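# Drirent white table, top and legs sold together

Bought in April for the back bedroom, which is now a sewing room and sometimes an office. 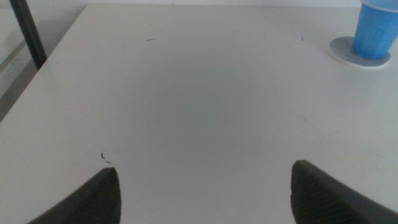 Does a matt white top mark easily?

Less than I feared, though it depends what you put on it. Tea wipes off with a damp cloth if you get to it the same day. Pencil needs a bit of washing-up liquid. Tailor's chalk in any colour brushes straight off. The one thing that has stayed is a faint line of blue biro near the front, which I have tried to shift with most of what is under the sink. Hazel Begay had the same trouble with felt tip on hers and got it out with a melamine sponge, but it left a slightly shiny patch, so I have left mine alone.

**Putting it together**

The top and legs come in separate boxes and mine arrived on different days. The instructions are one folded sheet with drawings and no words. It took me almost 2 hours on my own, most of that spent turning the top over and back because I had a bracket facing the wrong way. With another person holding things it would be quicker. There is an Allen key in the box but you need your own crosshead screwdriver.

Tighten everything again after a week. Mine had developed a slight rock by then and it has been fine since.

**In use**

I cut fabric on it, so a plain surface matters to me more than drawers. The white does show the grain of dark cloth well and I can see threads and pins straight away. Pale fabric is harder. For cream or ivory I put a sheet of brown paper down first.

The matt finish is the main reason I chose this over the Staledard, which I went to look at with Wanda Pennington. That one was glossy and the shop lights bounced off it badly. This one doesn't glare, even with the lamp pulled down low in the evening. Paper patterns don't slide about on it much either.

A sewing machine at full speed makes it hum a little. I folded a tea towel under the machine for a while and then bought a proper felt mat, and that has more or less dealt with it. My old Iveo desk was heavier and didn't do this, but it took two of us to get it up the stairs.

Cups are fine on the bare top as far as I can tell. I use a coaster anyway out of habit. I would not put an iron down on it.

**Price and delivery**

I paid £100 for the top and legs, with delivery included. The Staledard was £200 and didn't feel twice as good. Drirent's driver left the second box with next door, and one corner of the cardboard was crushed, but the table inside was undamaged.

**Would I buy it again**

For sewing and paperwork, yes. If you want something for paint or glue I'd look for a tougher top, or budget for a cutting mat that covers most of it. I'd also like the legs to be adjustable – the floor in that room isn't level and I've had to put a bit of folded card under one of them.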